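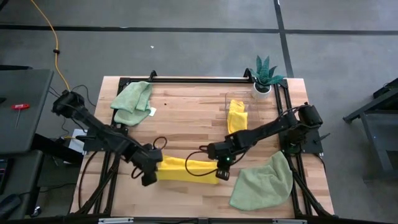
Butcher-block bench top, oil finish – cleaning cloths and residue

mwaaka
Posted 18 February 2023
I have a light-coloured butcher-block top that gets wiped down several times a day. Finished with Henao hardwax oil in November, two coats. The finish is going patchy in the middle third and I suspect the cloths. We use microfibre, washed at 65 with ordinary powder. Is the fibre abrasive enough to matter, or is it the wash?

rengifo_m
Microfibre on its own won't cut a cured hardwax oil. Powder residue might. Powder that doesn't fully dissolve stays in the loops and you rub it into the surface each time. Change to a liquid, half dose, extra rinse, no softener.

R. Nanayakkara
Disagree on the first part. A split-fibre cloth used dry on a matte oil finish will burnish it, and burnished areas look patchy beside the rest under a low light. Tilt a lamp across the top. If the patches are shinier, it's burnishing. If they're duller, the oil has worn and you need another coat.

mwaaka
Duller. Slightly grey along two of the joints.

R. Nanayakkara
Then it's worn and water is getting into the grain. Sand with 180, vacuum, one thin coat, buff off the excess after 8 minutes or whatever your tin says.

rengifo_m
Read the tin before the sandpaper comes out. Some of these can be spot-repaired with a grey pad and don't need sanding at all. I also wouldn't do the middle only. You'll see the edge of the repair.

marleny_r
Colour coding helps more than people expect. I keep yellow for dry dusting and green for anything damp, and they get stored apart. One stray degreaser cloth will undo a fresh coat. Fold the clean ones and stand them on end in a clear tub so you can see what's left. Mine are Cudance, 115 to a carton, and the cheap ones shed for the first few washes.

rengifo_m
Wash new ones twice before they go near oil. Lint in a wet coat is a nuisance to pick out.

mwaaka
Is 65 too hot for them? The label on mine has worn off.

marleny_r
Mine are rated to 90 but I've never seen the point. The dryer does the damage. Hang them.

R. Nanayakkara
Agreed on the dryer. I'd still drop to 40 unless there's grease in them.

mwaaka
Noted. The tin allows a grey pad for spot repair, so I'll try that on one joint first – full width if the edge shows.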